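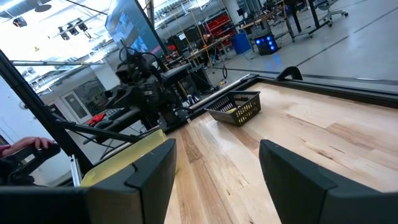

Tullmont Open, who's going?
Posted by clodon_pete, 2022-07-06
Entries for the Tullmont Open close soon and I still can't decide between the Open and the Under 1600. My rating is sitting in that annoying spot where I'd be one of the favourites in the lower section or cannon fodder in the top one. Been playing through old club games at a light wooden table with the planks all running off on the diagonal, and let me tell you that does nothing for your board vision when you're trying to spot a bishop on the long one! Anyway, 6 rounds, 90 minutes plus 30 seconds, $2,000 for first in the Open. Who's in?

rookendings4eva wrote:
Play up, mate. You learn nothing from beating juniors. Well, losing to juniors in my case. I'm in the Open and expect to finish on two points and a sore back.

Mushi wrote:
Disagree with rook. I played up last February and got flattened four rounds in a row, then had the bye, then got flattened again. I didn't learn a thing except how to resign politely. If you want a fun weekend, play your own section and have a crack at the prize.

clodon_pete wrote:
Yeah, that's the bit that worries me. Last time I played up I got paired with Jessie Tennant in round one and she had me in a Maroczy bind before I'd finished my coffee. Lovely about it afterwards, sat with me for ages showing me where I should have gone for ...b5. I've played it in every game since, mostly when I shouldn't.
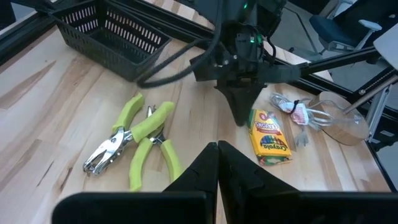 I do reckon I got more out of that half hour than out of the whole of the year before, though. So maybe rook has a point. What's the field looking like, anyone seen the entry list?

rilis_road wrote:
It's up on the club site. 20 in the Open so far, Jessie top seed again. Lowest rating is 896, so you won't be bottom, Pete.

Mushi wrote:
896 in the Open?? There should be a floor. It's not fair on whoever needs a proper game in round one.

rilis_road wrote:
Why? They paid the entry fee same as you. I've seen an unrated kid hold a draw against the second seed at Tullmont.

Mushi wrote:
Once!

rookendings4eva wrote:
I was the second seed. Can we move on please.

clodon_pete wrote:
Haha sorry rook. Right, I've entered the Open. Anyone driving up from the Rilis end with a spare seat? Happy to chip in for petrol, and I'll bring a set for the car park blitz.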